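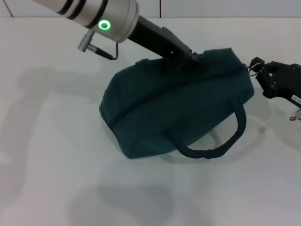 收拾行李这件事，我想写一整期

2022年1月7日

新年好呀！上一期信发出去以后，收件箱里有好几位朋友问我同一件事：你十二月出门那趟到底带了什么，怎么照片里看着什么都没背？我本来想在回信里三言两语说完，结果越写越长，写到第二页的时候茶都凉了，索性挪到这里来，当作新年第一期的正文。不爱出门的朋友可以直接翻到后面看读者来信，我不会生气的（会有一点点）。

先说清楚，我不是那种天生就会收拾的人。我妈到现在还喜欢讲我小时候去外婆家住一晚，带了一整套彩笔、一本字典和一只棉拖鞋，只有一只，另一只在床底下。上大学那会儿更离谱，每次放假回家都像搬家，箱子要坐上去才拉得拢，到了家打开一看，一半的衣服原样叠着，怎么带来的再怎么带回去。那时候我觉得箱子满才叫准备充分，箱子里要是还能晃荡，心里就发慌，非得再塞一件毛衣进去把缝填上。

后来是怎么变的呢，说来有点丢脸，是被一段楼梯教育的。

那年冬天我第一次去Zesotmont，山上的小镇，火车站在谷底，住的地方在坡上，地图上看着就那么一点点距离，我还在心里想，走走正好看风景。地图没告诉我那是一段台阶，雪刚化过又冻上，台阶中间踩出一条亮晶晶的冰道。我拖着一只大箱子，轮子在台阶上一点用也没有，只好提着走，提一会儿歇一会儿，旁边有个买菜回来的老太太超过了我，又过了一阵，她下来倒垃圾，看见我还在半坡上。她什么也没说，就拍了拍我的箱子，像拍一头不肯走的驴。

到了旅馆我整个人是瘫的，手心勒出两道红印，晚饭拿筷子……哦不对，那边没有筷子，拿叉子都抖。旅馆的房东就是Vilja Lahtinen，老读者应该记得这个名字，我写过她做的黑麦面包，也写过她家那口怎么都烧不热的浴缸。她看我把箱子摊在地上翻袜子，站在门口瞧了一会儿，问我打算住多久。我说3天。她说，哦，我以为你要在这里过完冬天。

那天晚上她给我看她自己出门用的包，搁在门厅柜子底下，去她姐姐家、去看牙、去城里听音乐会，都是它。里头的东西是常备的，牙刷一把，睡衣一件，换洗的一套，一本看了一半的书，出门的时候拎起来就走，回来把脏的掏出来，干净的塞进去，再放回柜子底下。她说自己年轻时候在Darkamero当过船上的服务员，就是那家跑夜航渡轮的公司，员工舱的柜子窄得像个信箱，放不进去的东西，开船之前就得自己想办法。她讲这些的时候一直在削土豆，头都不抬。我坐在她厨房里，听得一愣一愣的，觉得我前面那些年的箱子都白拖了。

当然，人不会因为听了一个故事就马上改过来的。我回家以后雄心勃勃，立志从此只带一个小包，然后下一趟就翻了车。那次是去Idska，海边，我查了天气预报，说晴，我就真的只带了夏天的衣服，外加一双凉鞋。到的当天晚上起风，第二天下雨，第三天还是下雨，我裹着旅馆的毯子在窗口看海，晚上冻得把所有衣服都穿在身上，还是冷，最后在港口边上的渔具店买了一件给钓鱼的人穿的绒衣，大得能装下两个我，橘红色，站在码头上远远看去像个浮标。那件衣服我现在还留着，倒是很暖和，冬天倒垃圾专用。

所以矫枉过正也不行。从那以后我才慢慢摸索出一套自己的办法，中间又犯过不少错，下面就一样一样讲。你们照抄也行，挑着抄也行，觉得我啰嗦也可以跳着看。

先讲什么时候收拾。我以前是出门前一晚收拾，一定收到半夜，越收越焦躁，越焦躁越往里塞。现在我会提前几天把包放在椅子上，敞着口，白天走来走去，想起一样就扔进去一样。比如早上刷牙想起来要带那支小牙膏，扔进去；下午接了个电话，想起充电线，扔进去。到出门前一晚，把里面的东西全倒在床上，看一遍，再往外拿。往外拿的这一步我觉得最要紧，也最难，得硬着心肠。我一般会拿掉一件上衣、一本书，还有一个“万一”。

说到“万一”，我可太有发言权了。我的“万一”清单曾经包括：万一有人请我去正式场合吃饭（没有过）；万一突然想跑步（绝对没有过）；万一头发烫坏了要戴帽子（我连头发都没烫）；万一那边买不到纸巾。我有一回把这些“万一”都写在纸上，贴在衣柜门里面，每次出门回来就看看哪个真的发生过，发生过的打个钩。贴了快一年，只有“万一拉肚子”和“万一下雨”打上了钩。于是现在我带一小板药，带一把折伞，别的万一就随它去吧。纸巾哪里都买得到，连Zesotmont那个半山腰的小卖部都有，就摆在蜂蜜旁边。

衣服。我知道网上有各种搭配公式，几件上衣配几条裤子，能排出多少种组合，我试过，算得头昏。我后来只认一条：带出门的衣服颜色要互相不打架，闭着眼睛抓两件都能穿。我自己是深蓝、灰、米白，再加一条随便什么颜色的围巾，拍照的时候脸边上有点颜色就够了。裤子我就穿一条带一条，穿在身上的那条是厚的。大衣永远穿在身上，别想着往包里装，大衣一进包，别的东西就都别想进去了。坐车嫌热就脱了盖腿上，睡着了正好当被子。

鞋子我挣扎了很多年。鞋是最占地方的，形状又古怪，怎么摆都硌着别的东西。以前我总觉得要带一双“好看的”，每次都带，每次都没穿，回来鞋面上还压出印子。现在就穿脚上那一双，顶多冬天在包底塞一双薄底的布拖鞋，到了住处换上，脚能松口气。有读者会说那下雨鞋湿了怎么办呀？我的办法很土，旧报纸，揉成团塞进去，睡一觉换一次。旅馆前台几乎都有旧报纸，去问就是了，人家还会跟你聊几句天气。

洗漱的东西，我劝大家去翻一翻自己家抽屉，里面肯定有一堆攒下来的小样和小瓶子。我去年大扫除的时候把抽屉倒出来，好家伙，有些都干成了膏，有些连标签都看不清了。能用的留下，用到出门时候去，用完一个扔一个，又省地方又清抽屉。香皂我会切一小块，用纸包着带，不用担心漏。至于洗发水，我有过一次惨痛的经历，盖子没拧紧，坐了一夜的火车，早上打开包，一股浓烈的青苹果味扑面而来，那趟行程里我的每一件衣服都是青苹果味的，连笔记本的纸页都是，现在翻到那几页还能隐隐约约闻到。所以洗发水装好以后再套一层袋子，扎紧，求你们了。

书呢，这个我没法给建议，我自己就没治好。理智上我知道带一本就够，旅途中看完的机会很小，可是每次临走站在书架前面，心里就有个小声音说，万一这本不好看呢？你看，“万一”又来了。我现在的折中办法是带一本厚的、难的，它一定看不完，我也就没有理由带第二本。缺点是它真的很难，所以有好几趟旅行我一页都没翻，全程在看窗外。看窗外也挺好的。 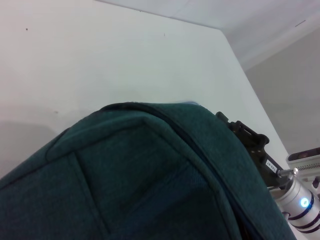
再讲讲钱的事，好几位朋友在信里问到了。出门要不要专门买一套收纳的东西？什么分装袋、压缩袋、卷衣服的网兜。我买过一套，花了将近300块，商品页面上看着特别整齐，像抽屉里的糖果盒。用了一次我就发现，袋子套袋子，每找一样东西都要拉开一道又一道拉链，半夜在多人间里找耳塞，嘶啦嘶啦的，上铺的人翻了个身，我吓得坐在地上不敢动。那是在Escobedo，一家由旧学校改的青年旅舍，走廊里还挂着以前的课程表，床板一碰就响，隔音嘛，约等于没有。第二天早上吃早饭，上铺那位坐我对面，很客气地问我昨晚是不是在搭帐篷。我脸红到耳朵根。

所以我现在的分装工具是：旧枕套一个，装脏衣服；超市买面包剩下来的纸袋，装零碎；还有一个朋友送的小布袋，抽绳的，装夜里要用的东西，耳塞、眼罩、润唇膏、一小瓶水旁边能摸到的手电。抽绳没有声音！这一条我愿意用粗体写给所有要住多人间的朋友。

大件的背包和箱子要不要买贵的，我的看法可能有点扫兴：先用家里有的那个，用到你能说得出它哪里不好为止。我以前见到别人背什么好看就想买什么，有一年一咬牙，花了800块买了一个据说可以背着登山的包，背带上各种扣子，我到今天都没弄明白其中一个是扣哪儿的。我又不登山！我出门最高的运动强度就是前面讲的那段台阶。后来那个包送给了我表弟，他倒是真登山，高兴得不得了，每次发照片都要让包露个脸。

你自己用着用着，就会知道自己在意什么。我在意的是拎着的时候手疼不疼，放在腿上高不高，还有开口够不够大，能不能一眼看到底。有人在意颜色，有人在意能不能立住，我有个同事只在意能不能塞进她办公桌底下，因为她总是下了班直接去车站。每个人的日子不一样，包就不一样，网上那些“必买清单”看看热闹就好。

然后是回程。收拾行李的文章我看过不少，写去程的多，写回程的少，可我觉得回程才见功夫。去的时候东西都是干净的、叠好的，回来的时候衣服是揉过的，多了明信片、果酱、不知道为什么捡的石头，还有一张舍不得扔的车票。我以前每次回程都关不上箱子，坐在地板上生闷气，觉得衣服在旅馆里偷偷长大了。现在去的时候就故意给包里留出一块空地方来，拳头伸进去还能转一转，就留那么大。果酱就放在那儿，外面裹一双厚袜子。

说到果酱，我得插一段。Vilja每次都要送我果酱，云莓的，装在洗干净的酸黄瓜罐子里，盖子上还印着黄瓜。我跟她说太重了，她说，那你就少带一件毛衣。我说我就带了一件毛衣，穿在身上呢。她想了想，去拿了一个小一点的罐子。十二月这次又是这样，我走的那天早上天还黑着，她披着件外套出来送我，把罐子往我大衣口袋里一揣，口袋立刻沉下去一边。我就那么歪着肩膀走下那段台阶，走到下面回头看，厨房的灯还亮着。

这一趟我去了Zesotmont，又绕到Idska住了一晚，再坐夜船回来。天冷得很，海上有雾，船上人不多，餐厅里只卖豌豆汤和肉桂卷，我两样都点了，坐在靠窗的位子上吃。旁边一家人带着小孩，小孩背着自己的小书包，不肯摘下来，吃饭也背着，睡觉也背着，他妈妈就由着他。我偷偷看了好几眼，很想知道他里面装了什么。后来他自己拉开给我看，一只恐龙，一只手套，半个面包。我们交换了一下，我给他看了我的果酱罐子，他看见盖子上的黄瓜，问我里面是不是黄瓜。我说是果酱，他不信。

上面说到夜船，又有几句要交代。坐夜船跟坐火车不一样，大件行李有时候要放到下面一层去，开船以后那一层就锁了，拿不到的，所以过夜要用的那几样一定得在手边。我第一次坐的时候不知道，牙刷锁在下面，隐形眼镜盒也锁在下面，最后跟酒吧的服务员要了两只小酒杯来装镜片，盖上杯垫，杯垫上用圆珠笔写了“左”和“右”，服务员看不懂中文，在旁边很认真地学着画了一遍。早上醒来两只杯子都还在，镜片也都还在，就是戴上以后眼睛里有一点点，怎么讲，柠檬的感觉。别学我。

还有证件和车票。我是那种每隔一会儿就要摸一下口袋的人，过安检前摸，过了安检摸，坐下来再摸。以前东西总换地方放，一会儿左边口袋，一会儿书里夹着，摸不到就一身冷汗。后来给它们定了一个位置，大衣里面的那个口袋，从出家门到进家门都在那儿，哪怕只是拿出来给人看一眼，看完也立刻放回去。这习惯养成以后我至少多活了几年。夏天没有大衣怎么办，我还没想好，夏天我一般哪儿也不去，太热了。

有位读者在信里写，她要带着两岁的女儿回老家过年，问我有没有什么办法能少带一点。我没有孩子，不敢瞎指挥，就去问了我姐。我姐听完笑了好久，说，没有办法。过了一会儿又打电话来，说有一个：把尿布提前寄到老家去。还说零食要分成很多小包，一次只给一包，因为拆包装本身就能玩上好一阵子。我原话转达。我姐还说，大人的东西就别想了，带一件干净的上衣，肩膀上那一块迟早要脏的。

另一位读者年纪大些，说自己腰不好，拎不动，问是不是还是拖箱子好。那当然是拖箱子好呀！我前面讲了那么多小包的好处，是因为我自己爱走台阶和石子路，要是一路平地、有电梯、有人接，箱子舒舒服服的，干吗跟自己的腰过不去。只是箱子也别装满，能自己提起来放到桌子那么高，我觉得就差不多了。提不起来，就拿掉那本厚书。

还有一位朋友问得很有意思：出门那么多次，有没有哪样东西是每次都带、但从来没用上，却还是会继续带的？我想了一晚上。有的，是一截红毛线，缠在一张硬纸片上。最早是为了缝扣子时应急，可毛线哪能缝扣子呢，我大概是抓错了。后来它就一直待在包的侧袋里，每次倒出来看到它，我都想，这次拿掉吧，然后又放回去。它轻得没有一点分量，我也说不出道理来。你们有没有这样的东西？写信告诉我，我想在下一期里登一登。

对了，关于清单。总有人找我要清单，我有一张，就写在一张旧信封背面，写的时候定了个规矩，不许超过20样，超过了就得划掉一样再加。信封现在已经软得像布了，上面划来划去，有些字只有我自己认得。我抄几样在这里，你们随意取用：换洗内衣，厚袜子一双，睡衣，牙刷，小牙膏，一小块香皂，梳子，药，折伞，充电线，耳塞，笔，笔记本，那本看不完的书，枕套，面包纸袋。剩下几个空着，看季节填。夏天填草帽，冬天填拖鞋，去看Vilja的时候填一包她喜欢的茉莉花茶，用密封夹夹好，她开柜门的时候说整个厨房都香。

回到家以后的事也讲一句吧。我有个坏毛病，回来以后包往墙角一放，能放一个星期，要穿哪件从里面掏哪件，好像还在旅行似的。Vilja那种当晚就掏空、立刻重新装好的功夫，我学了这么久也没学会。今年的新年愿望里我写了这一条，写在“少喝一杯咖啡”和“给阳台那盆迷迭香换个盆”中间。目前的进展是：脏衣服洗了，果酱开了，包还在墙角，里面有一只袜子和那截红毛线。

迷迭香也没换盆。天太冷了，泥都是硬的，等暖和一点再说。

下面照例是几件小事。上一期里我把苹果蛋糕的烤箱时间写短了，有两位朋友烤出来中间还是湿的，对不起对不起！请多烤一会儿，拿竹签插一下，拔出来干净就行。旧信封的征集还在继续，有漂亮邮戳的尤其欢迎，寄到老地址。还有，上个月有人问我那间渔具店叫什么名字，我翻了笔记本，没有记，只画了一条鱼，画得也不像。下次再去Idska我一定抄下来。

下一期想写冬天的早饭，粥和面包打擂台，我已经偏心了，先不说偏哪边。来信请直接回复这封邮件，我都会看，回得慢一些，别着急。

祝大家出门都走平路，要是碰上台阶，就慢慢走。

另：Vilja让我转告问过黑麦面包的朋友，酵种养在窗台上就可以，别放暖气上面，她说有个人放在暖气上，半夜盖子飞了。我没敢告诉她那个人是我。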